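Equipment Review: Prelside Covered Roasting Pan
Prepared for the Bindley Residents' Dining Program by Veronica Filip

The dining program purchased one Prelside covered roasting pan in March to replace the enameled roaster that had served the community kitchen for many years. This review reports on its performance over 8 shared meals and is offered to residents and to other kitchens considering a similar purchase.

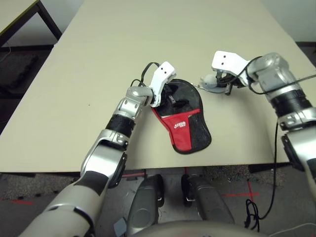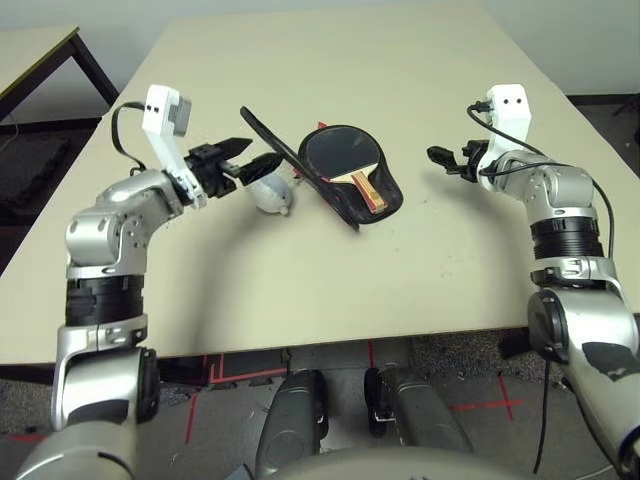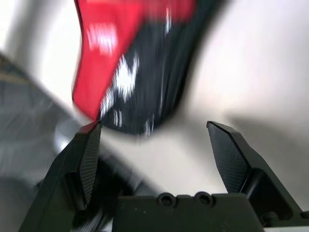
The pan was used for pork shoulder, two turkeys, baked beans, scalloped potatoes, and a braised cabbage dish contributed by Radomír Procházka. All meals were prepared in the main oven at Javia Hall using the center rack. No foil was used under the lid except where noted.

Cooking results

Heat distribution was good. Pork shoulder cooked overnight at a low setting came out evenly tender from end to end, and the drippings did not scorch. The scalloped potatoes browned well once the lid was removed for the final half hour, although the two short sides colored sooner than the middle. Turning the pan once corrected this.

The lid fits closely and holds moisture well. This served the cabbage and the beans. It was less helpful with the first turkey, whose skin remained pale and soft. The second turkey was uncovered for the last hour, with a loose piece of foil over the breast, and residents at the table judged it much improved. The instruction booklet recommends leaving the lid on throughout. We do not agree with that advice for poultry.

Handling

The pan is heavy. When filled, it should be lifted by two people, and the kitchen has adopted this as a rule. The side handles are wide enough for thick oven mitts. The lid handle is not. It sits low and close to the surface, and two cooks reported touching the lid with the backs of their fingers. A taller handle would be welcome.

The pan will not fit in the lower oven at Javia Hall with its lid in place. Kitchens with older ovens should measure the interior height before ordering.

Cleaning and storage

Baked-on sugar from the beans required an overnight soak. Other residue came away with warm water and a nylon brush. The corners are rounded and easy to reach. A ring of grease collects under the rolled edge of the lid and must be wiped out by hand after each use, a step that was missed more than once. The pan is stored on the bottom pantry shelf with a dish towel between the pan and the lid.

Recommendation

The Prelside pan is suitable for group cooking and is recommended for roasts, beans, and braised vegetables. Kitchens that mainly prepare poultry may be equally well served by an open pan and a sheet of foil. The program will keep the pan in regular use. Residents who wish to reserve it for family gatherings should sign the kitchen calendar and return the pan clean, with both the lid and the rack.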